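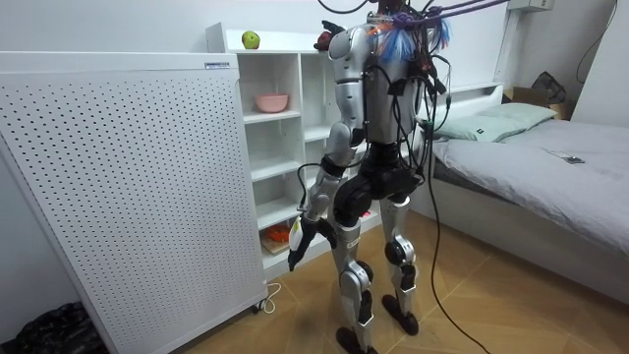

The Case for the Open Cube

White open shelving with square compartments has become the default storage of the small bedroom, and the reasons are mostly dimensional. A wardrobe door needs a clear arc of floor in front of it. A drawer needs its own depth again, plus standing room. An open compartment needs only the length of a forearm, and in a room where the bed takes most of the floor that difference decides the layout.

Amra Shehu, who fits out rented rooms in Zorthorpe, measures the floor before she looks at the walls. Her working rule is that a unit set against the back wall should be reachable from a single standing position in the middle of the room. If the user has to step round something to get at the end column, that column fills with things that are never taken out again.

Loading follows weight and frequency. Books, shoes and tools go in the bottom row, where they lower the centre of gravity. Items handled daily belong between hip and shoulder height. The top row is for light, bulky goods such as spare bedding. Small objects are the weak point of the design: a deep square compartment hides anything shorter than a hand, and loose pieces migrate to the rear. A shallow tray in each compartment solves this, provided it can be pulled out with one hand.

Fixing is less open to taste. Blagoje Radulović of Grundberg, a joinery workshop that repairs more cube units than it sells, sees the same two failures repeatedly. One is racking, where the whole unit leans sideways into a diamond; the cause is usually a missing or badly pinned back. The other is tipping, and it is prevented with 2 brackets into solid masonry or studs. Plasterboard plugs are acceptable only if rated for the load. Grundberg leaves a gap of 3 millimetres behind the unit for uneven plaster and packs it at the bracket positions.

Floor-standing appliances complicate matters. A tall cabinet on castors with a perforated front, of the kind used to move or clean air, wants open space ahead of its grille. Radulović allows 200 millimetres as a minimum between any such panel and the shelving, and more where the maker's instructions ask for it. The castors help at cleaning time. The power cord should lie along the skirting — never across the route to the shelves — and should have enough slack for the cabinet to be rolled out without unplugging.

Bags on the floor are a separate problem. Shehu clears them before any sorting begins, on the grounds that a bag's contents are always underestimated and the compartments get allotted to the wrong things. She then leaves one compartment empty in every unit she loads, normally in the second row from the bottom, as a place for whatever arrives next.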